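How a Floor Fan Moves Air

A kitchen gets warm because cooking adds heat to the air. A floor fan does not make that air colder. It pushes the air along, and moving air carries heat and moisture away from your skin. You feel cooler, but a thermometer in the room shows almost no change.

The part that does the work is the set of blades. Each blade is tilted. As it turns, it pushes air forward, and new air flows in from behind. A motor turns the blades – some small motors turn 800 times a minute.

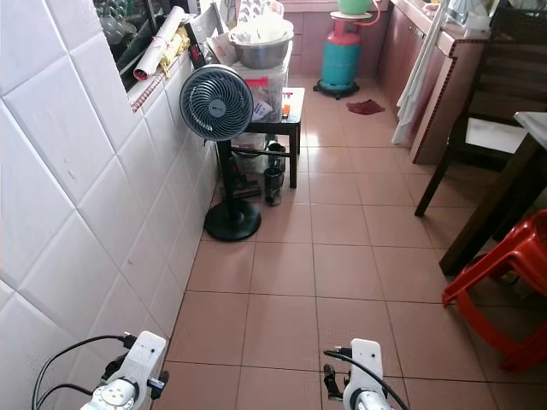

The grille is a cage of thin bars. Air passes between them, but fingers must stay out. The pole lifts the blades off the floor, and the wide base keeps the fan from tipping.

Where a fan stands matters too. In a narrow kitchen, the walls on each side help guide the air along the floor tiles. Keep paper and loose bags away from the back of the grille, where air is pulled in.

© 2025 Sketodis | Contact | Back to top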